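Waxing and storing your skis at home

Many people bring their skis to a shop for every small thing. I did this also for nine winters, until I moved to Hakport, where the nearest workshop is 56 kilometers away. Now I do the waxing myself in the evening, and it is easier than I expected.

Start with the cleaning. Wipe the base with a dry cloth first, then with a little base cleaner, and let it stand for 20 minutes. Do not pour the cleaner directly on the ski. If it runs to the edges and into the binding, it takes away the grease, and the binding does not like this.

Pull the brakes up with a strong rubber band before you begin. For the iron, please do not use the one you use for shirts. Old irons have holes for the steam and the wax goes into them. A simple ski iron from Vandmont has served me well, but any iron with a flat plate and a steady temperature will do. If the wax smokes, the iron is too hot.

Drip the wax in a thin line on both sides of the groove, then move the iron slowly from tip to tail. Never stop in one place – the base can burn in a few seconds. Four passes are enough. 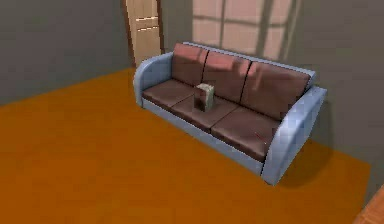
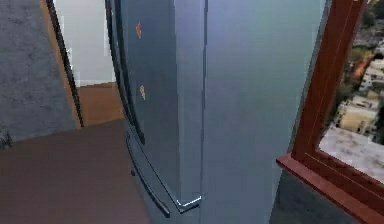 Let the ski cool down fully before scraping, at least half an hour, and do not put it outside in the frost to make it faster. The wax needs this time to go into the base. Scrape always in the direction from tip to tail, with a plastic scraper and light pressure. Then brush with nylon until you see no more white dust.

For the edges I use a small file guide, Prurklow brand, set to the angle which the maker of the ski gives. Two or three light strokes after each trip are better than one hard sharpening in spring. Dry the edges well when you finish, as rust comes overnight.

In April, when the season is over, put on a thick layer of wax and do not scrape it. Leave it until November. Keep the skis standing in a dry room, away from the heater, and without a tight strap in the middle.

Old wax scraps you can throw away with the normal trash. I tried once to melt them again and it was only dirt.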